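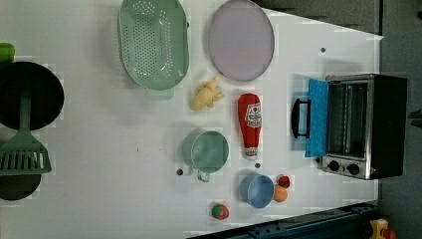

Sorting out the play kitchen (before it takes over your real one)

Play food breeds. I don't know how else to put it. We started with one little set from Trovstead, and by last spring I was finding pretend fruit in my boots. So here are the things that have kept it under control at our house, more or less.

1. Tip it all out on a table

Do this on a table and skip the floor – your knees will thank you! A plain white top is great because you can spot every last cherry-sized thing. Spread it all out so nothing is hiding under anything else. I like the big flat stuff, like the colander and the plate, up at the back and the small food nearer to me.

2. Let the colander do the washing up

If you have a toy colander with proper holes in the bottom, put it to work. The small fruit goes in, then warm water and a drop of dish soap, a good swish, and a rinse under the faucet. Leave it on a towel overnight. Anything hollow needs a squeeze first to see if water comes out (ketchup bottles, I am looking at you). If it does, wipe that one with a damp cloth and keep it out of the sink.

3. Check the small round ones

Got a baby in the house, or one who visits? Pull out the tiny tomatoes and anything else that size and keep them in a jar up high. We use an old Badine jam jar with a screw lid.

4. Keep a short cast

My kids play longer with less out, every single time. A colander, a plate, something to drink from, a bottle of ketchup and a strawberry will run a whole restaurant. The rest goes in a box in the closet and we swap in March and again when school starts.
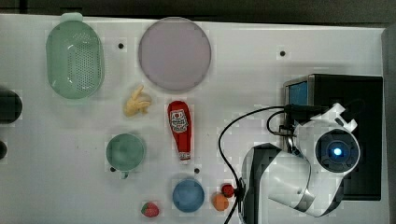 5. Stack by shape, never by color

I tried color first and it looked so pretty for one afternoon! Now the plate goes flat on the bottom of the bin, the colander sits on top of it, and cups and food get dropped inside the colander. A four-year-old can do that alone.

6. Marker stains

Rubbing alcohol on a cotton ball got most of the pen off our pale plate. Try a hidden spot first. My neighbor Tymofii Yatsenko swears by toothpaste, but I found it left a dull patch.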